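4.3 물 붓기 및 경도 설정

이 절은 Loratari 연수 필터를 설치한 뒤 처음으로 경도를 설정하는 절차를 다룬다. 본체 고정과 급수 호스 연결은 4.1절, 누수 점검은 4.2절을 먼저 마친 상태여야 한다. 싱크대 하부장에 설치한 경우와 조리대 옆 벽면에 설치한 경우의 절차는 같으며, 배수 호스의 길이만 다르다.

준비물
경도 시험지(동봉), 100 ml 눈금컵, 마른 천, 식염 정제 1봉, 십자드라이버

주의
급수 밸브를 잠그지 않은 상태에서 소금통 뚜껑을 열지 않는다. 내부 압력으로 물이 역류할 수 있다.
온수 배관에는 연결하지 않는다. 온수에 노출된 이온 교환 수지는 성능이 떨어지며, 이 경우 보증 대상에서 제외된다.

소금통 채우기

1. 급수 밸브를 시계 방향으로 끝까지 돌려 잠근다.
2. 수전을 열어 남은 압력을 뺀다. 물줄기가 완전히 멈추면 수전을 닫는다.
3. 소금통 뚜껑의 잠금쇠 두 개를 바깥쪽으로 당겨 뚜껑을 연다.
4. 소금통에 수돗물 3000 ml를 붓는다. 최초 설치 시에만 해당하며, 이후의 보충은 본체가 자동으로 한다.
5. 식염 정제를 통 안쪽의 상한선까지 넣는다. 가루 소금이나 요오드 첨가 소금은 쓰지 않는다.
6. 패킹에 묻은 소금 알갱이를 마른 천으로 닦아 내고 뚜껑을 닫는다.

참고: 정제가 물에 잠기지 않아도 이상이 아니다. 소금물의 농도가 안정될 때까지 2시간 이상 기다린 다음 재생 운전을 시작한다.

원수 경도 측정

7. 필터를 거치지 않은 수전에서 물을 1분간 흘려보낸 뒤 눈금컵에 100 ml를 받는다.
8. 시험지를 물에 1초간 담갔다 꺼내고, 가볍게 털어 수평으로 둔다.
9. 1분 뒤 색 변화를 동봉한 색상표와 비교한다. 두 색의 중간이면 높은 쪽 값을 택한다.

측정값은 mg/L(탄산칼슘 환산) 단위로 읽는다. 공동주택에서 저수조를 거친 물을 쓰는 경우, 오전과 저녁의 값이 다를 수 있으므로 두 번 측정하여 높은 값을 기준으로 한다. 지하수를 쓰는 곳에서는 철분 함량을 별도로 확인해야 한다. 철분이 많은 물은 수지를 오염시키므로 앞단에 Brallach 침전 필터를 추가한다.

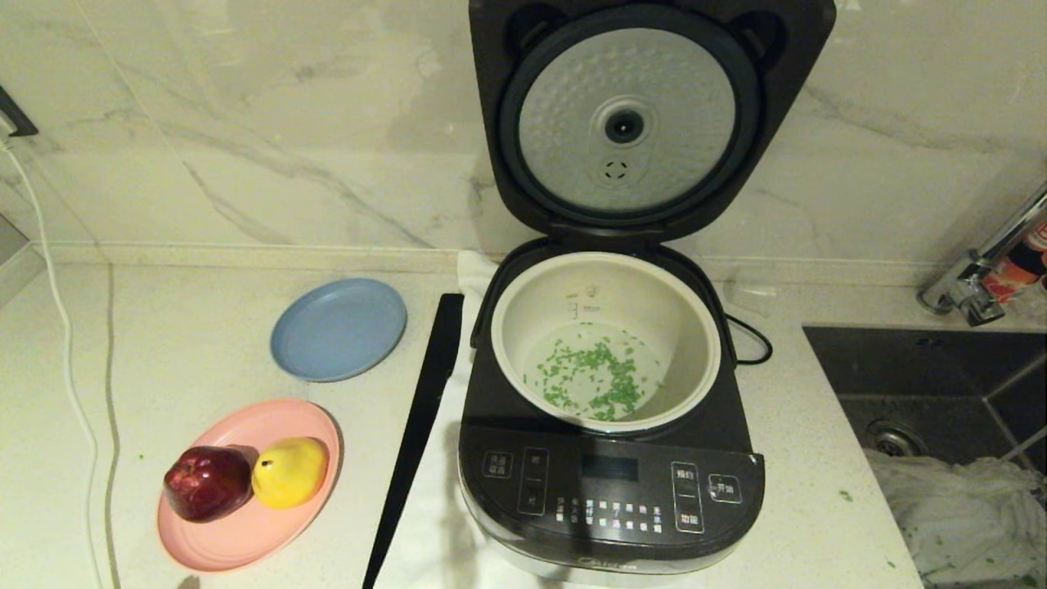 경도 값은 본체의 재생 주기를 결정한다. 실제보다 낮게 입력하면 재생이 늦어져 처리되지 않은 경수가 그대로 나오고, 높게 입력하면 소금과 세척수의 소비가 늘어난다. 조리용 물과 세척용 물을 한 수전에서 함께 쓰는 가정에서는 혼합 밸브도 조정한다.

경도 입력

10. 본체 전면의 설정 버튼을 3초간 누른다. 표시창에 H가 점멸한다.
11. 위아래 버튼으로 측정한 값을 입력한다. 입력 단위는 10 mg/L이다. 측정값이 190 mg/L이면 19를 입력한다.
12. 설정 버튼을 한 번 눌러 저장한다. H의 점멸이 멈추면 저장이 끝난 것이다.
13. 급수 밸브를 천천히 열고 수동 재생 버튼을 누른다. 재생에는 약 418초가 걸린다.
14. 재생이 끝나면 수전을 열어 물을 5분간 흘려보낸다. 처음 나오는 물은 짠맛이 날 수 있으므로 마시거나 조리에 쓰지 않는다.

주의
재생 중에는 전원 플러그를 뽑지 않는다. 정전으로 운전이 중단된 경우 13번부터 다시 실시한다.

혼합 밸브 조정

혼합 밸브는 연수에 원수를 일부 섞어 최종 경도를 맞추는 부품이다. 출고 시에는 완전히 닫혀 있다.

15. 본체 뒷면의 고무 마개를 뺀다.
16. 드라이버로 나사를 반시계 방향으로 반 바퀴 돌린다.
17. 수전의 물을 1분간 흘려보낸 뒤 시험지로 다시 측정한다.
18. 원하는 값이 될 때까지 16번과 17번을 반복한다. 한 번에 반 바퀴를 넘겨 돌리지 않는다.
19. 고무 마개를 다시 끼운다.

참고: 저나트륨 식이가 필요한 사용자가 있는 경우, 음용 및 조리용 수전은 필터를 거치지 않는 배관에 연결한다. 이온 교환 방식의 연수에는 원수보다 나트륨이 많이 들어 있다. 분기 배관에는 Siliņa 규격의 3방 연결구를 쓰며, 체결 방법은 부록 B에 있다.

설정 후 점검

표시창에 E2가 나타나면 소금통의 수위가 부족한 것이다. 급수 밸브가 열려 있는지 확인하고 본체를 다시 켠다. E4는 배수 호스가 막혔거나 꺾였을 때 나타난다. 호스를 펴고 끝이 물에 잠겨 있지 않은지 살핀다. 같은 표시가 반복되면 사용을 중단하고 Grultstead 서비스 창구에 문의한다.

경도 값과 혼합 밸브의 회전수는 권말의 설치 기록표에 적어 둔다. 수지 카트리지를 교체한 뒤에는 7번부터 14번까지를 다시 실시해야 한다.

기술 검토: Efe Shehu
다음 절: 4.4 소금 보충과 정기 세척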